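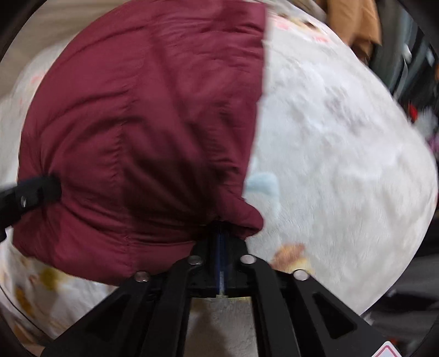

The Nodell hand kit is a good tool with a bad contract

By Piroska Antal
Posted Jun 18, 2023
Filed under: Opinion, Home robots

I have worked with clothes most of my life, first in an alteration shop and later in a commercial laundry, and I came to robots very late. So please read my opinion as the opinion of a person who knows cloth well and electronics only a little. For eight weeks our small team at Athumani used the Nodell hand kit to record how people handle clothes and bedding. Now Nodell wants us to renew. I think that we should keep the hands and refuse the service plan, and I want to explain why, as other small teams will soon get the same offer by e-mail.

What you get for the money

The kit costs 3,000 dollars. It has two hand-held grippers, a camera for each one, chargers, a case, and a license for the upload software. You hold one gripper in each hand and do the work you want a robot to learn: lift, turn, fold, put down. The recordings go to Nodell, they are cleaned there, and they come back to you as training files for the arm you own. We have one pair of arms from Ekico, already three years old, and the files loaded on them without a fight.

The sales page says that any person can start recording in ten minutes. I agree with this, but I would add that any person can start recording badly in ten minutes. A gripper has two flat fingertips and no feeling. When I fold a shirt with my own hands, I use the side of my palm, my wrist, sometimes my chin. All of this is forbidden to you when you hold the tool, and it takes several days until your body accepts it. Jyoti Pal, who recorded the most in our team, told me that she began to pick up her tea cup with two fingers at home.

Thick things are the real test

Most advertising for laundry robots uses a towel or a T-shirt. I understand the choice. A towel is flat and honest, it has four corners and it lies where you leave it. A padded garment is another matter. The shell is thin and slippery, the filling is full of air, and the part you press goes down while the part next to it comes up. The maroon one at the top of the page is what I mean. Look how the cloth sinks toward the fingertips into a dark hollow and how the creases run out from the seam. Every one of these creases is a question for a machine. Where is the edge? Which layer do I have? Is it one layer or two?

We put such pieces on plush, on printed blankets and on other soft bedding on purpose, and I want to defend this decision, since Nodell's advice is to use a plain table with one color. On a plain table you get pretty recordings. But people do not fold on a plain table. They fold on the bed, on the sofa, over a blanket with cartoon faces on it, with other things of the house all around. If the gripper closes a little too deep on a soft surface, it takes the blanket together with the jacket. A robot which never met this problem in training will meet it in the first home, and the customer will be there to watch.

In this part of the job the Nodell hands are very good. The fingertips are narrow, and narrow is right for puffy cloth. We also tried for a short time the hands from Stisa, which have wide rubber pads. With the wide pads I always caught too much filling, and the fold opened again when I let go. With the Nodell hands I can pinch only the shell near the stitching and leave the padding free. Also the two tools can come close together without their arms hitting each other, so one hand can hold the cloth down from the side and the other can pinch. This is exactly how a tailor works, one hand to keep and one hand to move.

The joints are simple, with pins you can see and reach. Vivek Prajapati, our technician, opened one gripper after a strap buckle got stuck inside and he closed it again in the same hour, with normal tools. I value this highly. In the laundry we had a folding machine which needed a visit from the factory for every small thing, and we hated it, and finally we folded by hand next to a machine that nobody had switched on since winter.

What I like less

The weight is not large, but it sits in the wrong place. It is in front, far from the wrist, and after one hour you feel it up to the elbow. Our rule became half an hour of recording and then a change of person. Nodell's guide proposes 60 recordings per person per day. For T-shirts, fine. For winter clothes I find this number too high, and I suspect that the person who wrote it had only T-shirts. On the bad afternoons I could see it in the recordings, the movements get shorter and rougher, and the operator starts to throw the sleeve into its place. The robot will learn the throwing also. It has no way to know that the teacher was tired.

The second thing is the camera. It sits on the tool and looks toward the fingertips, so what it sees best is the place of the grip. For the grip this is excellent. For the whole garment it is poor. When a big padded piece comes close, the camera is full of one color, and only at the side there is a bit of blanket or room to tell you where you are. A human remembers that the other sleeve is behind. I asked Nodell if they plan one more camera for above the table, and the answer was that the software solves it. Perhaps it does for them. Our Ekico arms still search for the second sleeve like a man who looks for his glasses.

The third thing is color. Dark cloth in a deep fold becomes nearly black, and the fingertips are also black. In such a place even I must look twice to say where the tool ends and the cloth begins. A set of light gray fingertips would cost the company very little. We asked for it in our first week, politely, and again later, less politely.

The contract

Now I come to my real complaint, and it has nothing to do with the hardware.

After the first period the upload software stops working, unless you pay 2,000 dollars for each following year. I can accept to pay for software. Somebody must clean the files, and this is work, and work has a price. What I can't accept is the second page of the renewal, where it is written that recordings made with the kit can be used by Nodell "to improve general skills across customers". So we buy the tool, we pay for the service, we pay our people for their hours, and then the skill of our people goes into a product which is sold to the next laundry.

Some of my colleagues don't share my anger. Bimla Jaiswal says that every team gains when all the recordings are together, that our small collection of jackets alone is too small for anything serious, and that without the recordings of other customers our arms would fold worse than today. She is right about the facts, I think. Probably a shared collection is the only way in which a robot will ever fold a padded coat on a soft bed. But if this is so, then say it openly and pay for it. Give the teams that record difficult things a lower price than the teams that record towels. A recording of a slippery puffed jacket on a plush blanket is worth many towels, and at the moment both are counted as one.

There is also the question of homes. We recorded a part of our material in real rooms, with permission. A camera on the hand sees more than the cloth. It sees the corner of the room, the toys, what is hanging, what is lying on the floor. The families signed a paper with us, and in this paper there was no word about "across customers". Jyoti Tiwari, who talks with the families, refused to send these recordings up until the wording is changed, and I support her completely. I also think that Nodell should offer to blur the background before the upload, on our own computer, and not afterwards on theirs.

Who should buy it

If you have your own person for the software, buy the hands without the plan. Nodell sells them this way too, only you must ask, as the option is missing on the website. You will need more time to prepare the files, but they stay in your house.

If you only want towels and T-shirts, I would wait. There are cheaper hands for this, and even the wide Stisa pads are good enough for flat things.

If you work with coats, duvets, padded vests, children's snow clothes, anything that has air inside, then I don't know a better tool today. I say this with some regret, since it would be easier for me to be angry at a company whose product is also bad. Learn it slowly. Take the youngest and the oldest person in your team and let both record, they will do the same fold in two different ways, and the robot needs both. Record on the bed. Leave the printed blanket where it is.

And before you sign the renewal, read page two with a pencil in your hand. We have sent ours back with three lines crossed out - the sentence about general skills, the one about homes, and the price. Nodell has until the end of June to answer. I will write the reply under this article when it comes.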